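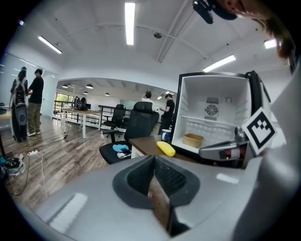

A small fridge with its door open, a wicker basket on the bottom.

Ridwan Harahap spent 11 years repairing refrigerators before he started teaching other people how to stop wasting what they put in them. He now runs evening classes on food storage at the Gredero community center, and in March he finished a household survey he had been working on for most of a year.

The survey covered 151 households in the Rovel neighborhood. Each one kept a paper log of the food it threw out. The logs listed 1,035 items in all, and 683 of them had been stored in a fridge.

"People expect me to say it was leftovers," Harahap said. "It was mostly produce. Herbs, lettuce, half a cucumber. Things that were bought for one recipe."

He does not blame the appliances. Most of the fridges he looked at during home visits were working as they should. The trouble, he said, was that owners did not know how cold they were. Few had a thermometer, and many had never touched the dial after the first day.

"The number on the dial is not a temperature," he said. "I say it in every class and someone always writes it down."

Small fridges come up often in his classes, because many of his students rent single rooms. Harahap tells them to leave space between items and to keep food from pressing against the back wall. He also suggests putting small items in a basket or a tray – anything that can be lifted out in one go.

Do-yoon Choo took the class last fall and now helps teach it. She lives alone and shops on foot, so she used to buy as much as she could carry.

"I would bring home two bags and feel organized," Choo said. "Then I'd find the spinach a week later. Now I go twice a week and buy less."

Choo keeps a list taped to her kitchen cabinet and crosses things off as she eats them. She tried a phone app for a month and went back to paper. She said she spends less on groceries than she did a year ago, though she has not worked out how much.

The classes are free. The center pays $900 a year for printing and supplies, and that includes a thermometer for each student to take home. Harahap would like to add a session on freezing, which he said gets more questions than any other topic.

"Bread, mainly," he said. "Everyone wants to know about bread."

The next course begins in the main hall after the holidays. Sign-up is at the front desk.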